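Drivora Hand Gripper - Product Page and Demonstration Visits

The Drivora is a hand-held gripper for teaching pick and place work. A person holds the tool, does the task as he or she would normally do it, and the tool records the movement. The recording is then used to prepare a robot cell for the same task. It is made by Zukimska in our workshop in Indton, and we sell it as a single tool or as a pair.

Before buying, most customers like to hold it. For this reason we keep a demonstration bench all year, and in June we also have an open day, when the workshop and the assembly room can be visited too. On this page you will find what the tool offers, how a visit goes and what you should bring.

What you get

- One gripper with two jaws, fitted and adjusted
- One spare pair of jaws, with screws
- Charging cable and wall plug
- Wrist strap in two lengths
- Carrying case with foam
- Recording software for one computer, with updates for the first year

Order number for the single tool is 1309. For the pair, please write to us first, as we match the two tools by hand before they leave the workshop.

Jaws

The jaws are dark green and close toward each other in parallel. The full opening is 93 millimeters between the inner faces. This is enough for cups, small boxes, bottles and most lamp or stand poles. Each jaw is held with screws through the upper face and can be changed in a few minutes with the key from the case. The surface gets scratches with use, mostly at the tips, and this does not influence the grip. When the inner face becomes smooth, it is time to change the pair.

The pivot has a brass-colored bushing. Please do not put oil in it. A dry cloth once in a week is sufficient. 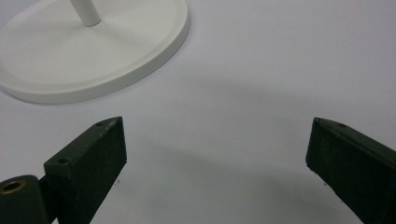
The demonstration visit

A visit takes nearly 2 hours and is free of charge. Darius Zariņš meets the group at the front door at 10 in the morning and takes you to the bench. He has worked with the tool from its first version and can answer also the unpleasant questions - weight, battery, what happens if you drop it.

First you see the approach and grip done slowly on a plain white surface. We use light surfaces and light objects on purpose, because many visitors ask how the recording manages when there is little contrast. A white stand with a round base is a good test for this. The base is wide and flat, the pole is slim, and the person must decide where to take it. Some take the pole low, near the foot. Others prefer higher, and then the stand wants to swing a little.

After this each visitor takes the tool. Left-handed people are welcome, the strap can be turned. We ask that you keep the jaws wide open until you are near the object and close them slowly. Most of the bad recordings we receive from customers come from closing too early and pushing the object away.

At the end Dalia Kazlauskienė opens the recordings on the large screen, and the group looks at them together. You may take your own recordings home on a memory stick. Please bring one with you.

Bringing your own objects

You can bring objects from your own production. It is useful to send a short list before, so that we can tell you if something is too wide or too heavy. Liquids, food and anything with a sharp edge should stay at home. Objects with a flat base, like the stand on our bench, can be gripped at the upright part. If your object has no such part, say this in the list and Dalia will prepare other jaws.

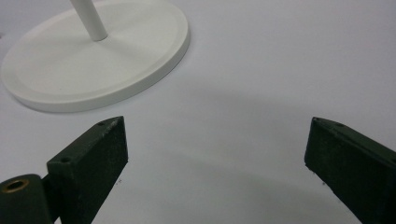 What visitors have asked

How big should the work surface be? An ordinary office table is large enough. It should be stable and not shiny.

Must the light be strong? Even light is better than strong light. Soft shadows on the table make no difficulty. A lamp directly behind the object does.

Can two people record at the same bench? Yes, with the pair. Leave a full arm between you, otherwise the elbows meet.

Is training included? One visit is included with every order, before or after the purchase. Further training at your own site is possible, and Povilas Butkienė will send you the price.

Do you repair older tools? Yes, all versions. Send the tool in its case and write the fault on a piece of paper inside.

How to register

Write to the visits desk at Zukimska and give your name, your company and how many people are coming. We take up to 10 persons in one group. For the open day in June there is no registration, only come to the workshop entrance. The parking place is behind the building, and the door from that side is open until 4 in the afternoon.

Delivery

Single tools are normally in stock and leave Indton on the next working day. The pair needs longer, and Povilas will confirm the date with your order.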